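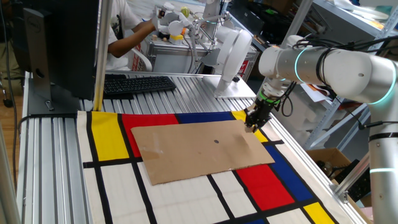
Handout 5. The Trolgate stall: what the log says and what it doesn't

Read this before the seminar. Bring the fault log, pages 18 onwards.

The task was simple: pick up a flat sheet by its edge and turn it over. The Trolgate arm stopped in the middle of a run with a force fault on the wrist, and the fingers stayed pressed down until Milan Geerts cut the power. The supplier's report blames "operator input". I would like you to be suspicious of that phrase.

What we have:

Commanded height at the stop was below the table surface. The log shows this for 196 samples in a row. A person's hand may well have asked for it, but the controller passed it on.

The force limit was set in software only. Catriona Pringle found it had been raised during setup and never put back.

The report says the fault "has not recurred in 2892 cycles". Ask what was being handled in those cycles. Ruben Prins thinks it was mostly foam blocks, and a foam block forgives a great deal that a thin sheet on a hard bench does not.

What we don't have: any record of how long the stop took — the clock on the log had drifted.

For discussion. Where should the lower height limit live, and who may change it? Would an emergency stop that holds position have made things better or worse for a trapped finger?

Written answers to Ayten Özkan by the end of January.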